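Workshop and Hobby Spaces > General > Moving a shared workshop: how did you handle it?

Started by zsimkus
Tuesday, October 15, 2024

zsimkus wrote:

Our lease at the Fisus building ends in December and the new owner isn't renewing. We are a shared workshop, 29 members, mixed wood and light metal plus a bench for electronics. We have a place lined up on the other side of Lundinton. Ground floor, better doors, slightly less floor area.

What I'm trying to settle is the order of the move. I've had two opinions from members. One group wants to close for a full week, move everything, and reopen. The other wants to move in stages over a month and keep at least half the shop usable the whole time. I lean toward stages but I'm not sure it's realistic.

Things we already know:

1. The new place has three-phase power but only at the back wall.
2. The big bandsaw has to go through the side door, with the table off.
3. Every machine gets its emergency stop tested before it leaves and again before anyone uses it at the new address. We agreed on that at the last meeting. 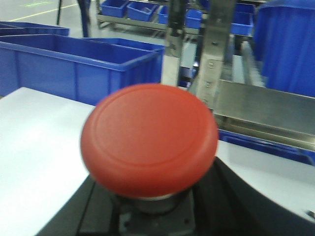
4. The moving budget is 3,000 including the van, and I would like to come in under it.
5. Members' personal projects are not our problem to move, but they will be if people don't collect them.

Anyone who has done this, I'd like to hear what order you did it in and what you would change.

Žydrūnas

cnstanza_s wrote:

Close for the week. We did stages and I would not do it again.

The trouble with stages is that whatever you need is always at the other building. For three weeks we had the table saw at the new shop and the push sticks, the spare blades and the fence extension at the old one. People drove back and forth, and a couple just gave up and didn't come in until it was over. Two of them never came back at all.

A closed week is annoying but it has an end date.

mahrous_bench wrote:

I disagree with Constanza, at least for a shop with paying members. If you close for a week people want a refund for the week, and some have customer orders. We have four people who earn part of their living in our space. We moved the machines in two groups, wood first and metal ten days later, and kept each group together with its own tooling. It wasn't painful. The mistake in the story above is splitting a machine from its accessories, and you can make that mistake in a one-week move too.

cnstanza_s wrote:

You can, but then everything is in one building and you only have to find the right box.

On refunds, we gave every member 80 percent of the month back as credit and had no complaints. It cost less than renting both places for an extra month, and that's the number people leave out. What does Fisus charge you if you overlap?

zsimkus wrote:

The overlap is paid up to the end of December either way, so the rent is not a factor for us. I should have said that in the first post.

cnstanza_s wrote:

That changes it a bit. I'd still close, but I can see the case for two groups.

khadija_el wrote:

I want to talk about the small stuff, which took us longer than the machines did. The machines were done in a day and a half. The hardware, hand tools, jigs, finishes and offcuts took almost two weeks.

What worked was getting everything out of cardboard before moving day. Cardboard gets damp, it doesn't stack well, and the bottoms drop out when somebody fills one with screws. We used plastic crates and bins and went by color so people didn't have to read labels. Blue was shared hand tools, white was consumables, and the shallow trays were for whatever came off one particular machine, so bolts, guards, knobs and the right wrench.

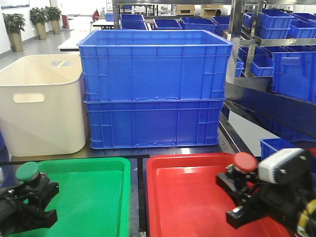 Don't fill the big ones to the top with anything metal. Our rule was that if one person couldn't lift it from the floor to a bench without help, half of it came out. We broke that rule with the clamps and cracked a crate on the stairs.

Also put a list inside each one, not just on the outside. Tape comes off.

mahrous_bench wrote:

Seconded on lists. We numbered everything and kept one spreadsheet. We got to 287 lines, which sounds silly for a small shop, but when somebody asked for the collet nuts it took a minute to find them. I would not rely on color alone. One of our members can't tell red from green and had been quietly asking other people which tray was which.

khadija_el wrote:

Fair point, I hadn't considered that. Numbers and color together, then.

hanane_n wrote:

On point 2, measure the side door again with the door itself taken off the hinges. We gained enough that way to leave a planer in one piece. And measure the route as well as the opening. We had a corner inside the corridor that was tighter than any of the doors.

On point 3, good that you are doing it twice. I'd add that whoever does the test should write it on a sheet hung on the machine, with initials. At our place two people each assumed the other had checked the drill press. The stop switch was fine in the end but the motor was wired to run backwards after the move. With three-phase you should check rotation on every machine before you put a blade or a bit in it.

zsimkus wrote:

Rotation is a good one, thank you. I've added it to the sheet. We have an electrician coming for the back wall anyway, so I'll ask whether he can stay for the first machines.

Has anybody used Sorrentino for the heavy lifting? They quoted for the bandsaw and the lathe only, and said their insurance doesn't cover anything we have unbolted ourselves.

cnstanza_s wrote:

We used a different company, but that condition is normal. Let them unbolt it. Take photos of the feet and shims first, from all sides.

mahrous_bench wrote:

I wouldn't pay movers for the lathe unless it is a large one. Engine hoist, a pallet truck and four patient people. Strip the tailstock and the chuck off first. What size is it?

hanane_n wrote:

Please don't talk him into that without seeing the floor. Lathes are top-heavy and they tip easily. If the budget covers the movers, pay the movers.

mahrous_bench wrote:

I've moved three. It's slow but it is not dangerous if you keep it low. But yes, it depends on the floor, and if there's a threshold or a ramp I'd change my mind.

zsimkus wrote:

There is a ramp. Short, but steeper than I'd like.

mahrous_bench wrote:

Then pay the movers.

khadija_el wrote:

What are you doing about uncollected projects? That was the worst argument we had. We put up a notice with a deadline, then extended it, then extended it again, and ended up carrying a half-built canoe to the new place. It's still there.

zsimkus wrote:

One deadline, two emails and then it goes on the free shelf. We use Trultance for the member list so the emails go out from there. I expect some shouting.

To sum up where I am: two groups, wood first and metal second, each with its own accessories. Numbered crates with the list inside. Movers for the bandsaw and the lathe. Stop test and rotation check signed on a sheet. I'll put it to the members on Saturday and post what they decide.

cnstanza_s wrote:

Still think you should close for the week, but good luck with it. Move the coffee machine last.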